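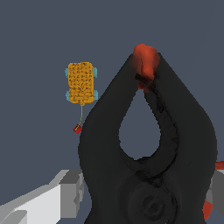 4. Rules for Recording and Accepting Simulated Trials

The rules in this section govern when a trial in simulation may be cited as evidence that a grasping routine is fit for use. They were drawn up after two teams, working from the same task list, reported success rates that could not be compared. The gap came almost entirely from bookkeeping: one team counted a trial as passed when the object left the surface, and the other required it to be held still for a set period.

4.1 Scope

The rules apply to tasks in which one arm with a two-finger gripper handles loose household and workshop items. They don't apply to bin picking, to handover between two arms, or to any trial in which a person shares the workspace. A lab may add its own rules to the set but may not relax any of them and still claim that it follows the Nusska rule set.

Object models must be frozen before the first counted trial. Mass, friction and collision shape are stored with the model, and a change to any of these starts a new series. We found this to be the rule most often broken, usually by someone correcting a friction value halfway through a series and leaving the earlier trials in place.

4.2 Layout of the Work Surface

A layout is valid if it includes objects of differing shape and if no object has been moved by hand after the random placement step. Contact or overlap between objects, as seen from the camera, is allowed. Earlier drafts required clear space on all sides of the target, and this made the trials too easy to be of use.

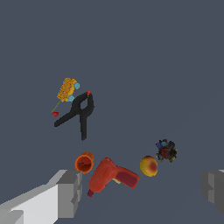 Skakholm, August

Figure 2. Wrist-side view of a mixed layout. A black spring clamp slightly overlaps one corner of the yellow toy; the cup, drill, peach and multicolored cluster are spread across the lower half.

The layout in Figure 2 is valid under the present draft. The toy and the clamp form what we call a coupled pair: a plan that reaches for one must account for the other. The rule set requires that coupled pairs be marked in the trial record before planning begins - marking them afterward invites the operator to explain away a failure. Of the 83 layouts reviewed at the Skakholm site, seven had been marked after the fact, and all seven were removed from the totals.

Thin or flexible parts need separate treatment. A string attached to a rigid body may be modeled as rigid, but the record must say so. A result obtained with a rigid string can't be used to support a claim about handling cords.

4.3 Views and Stored Images

Each trial is stored with at least one view that includes part of the gripper and one view from outside the arm. The gripper view shows the objects as the planner receives them. The outside view is used by the reviewer to check wrist pose and finger opening. Neither view may be cropped or recolored before review. Support surfaces may be hidden in the outside view, provided that contact with them is still computed and logged.

4.4 Acceptance

Acceptance is decided by a reviewer who didn't run the series. In our work Berhanu Mersha ran the trials and Yurii Kravchuk reviewed them, with the roles reversed for the Nondalen series. The reviewer applies the following checks in order and stops at the first that fails.

(a) The model files match the frozen versions.

(b) The series has at least 50 trials, with every aborted trial listed.

(c) Coupled pairs were marked before planning.

(d) In the outside view, the open fingers and the target can both be made out prior to closing. 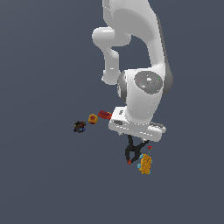
4.5 Handling of Disputed Trials

A trial is disputed when the reviewer and the operator read the same record differently. Disputed trials are replayed from the stored state three times. If the outcome differs between replays, the trial is counted as failed and the solver settings are added to the report. Single-frame evidence is never enough to settle a dispute, as a still view can't show whether a grasp held.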